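**Furkwood stops deliveries of the Jisunen hand after a grip fault**

October -- Furkwood has stopped all deliveries of its four-finger robotic hand, Jisunen, after a fault was found at the Garrido test hall. In one test the hand did not open when the stop button was pressed, and it kept its hold on a plastic handle until the power was cut at the wall. No person was hurt.

The fault is in the control software. When the stop signal arrives while the fingers are still closing, the signal can be lost. Furkwood repeated the test 200 times and the fault came back twice, both times at full closing speed. 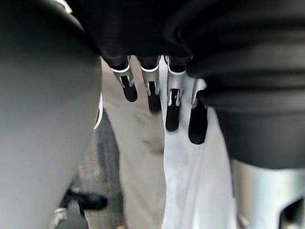
Itziar Montoya of Furkwood said that two cases are two too many, and that she would not ask any customer to work beside a hand which may ignore the stop button. She added that the company should have tested this sooner -- the old test plan checked the stop only with the fingers at rest.

Customers who already have a Jisunen hand are asked to switch it off and to leave it off until the new software is installed. The Tendley service office will contact each of them and will make the change without cost. Deliveries will start again only when the corrected hand has passed a new series of tests, with the stop button pressed during every closing movement.

Questions can be sent to the Tendley service office.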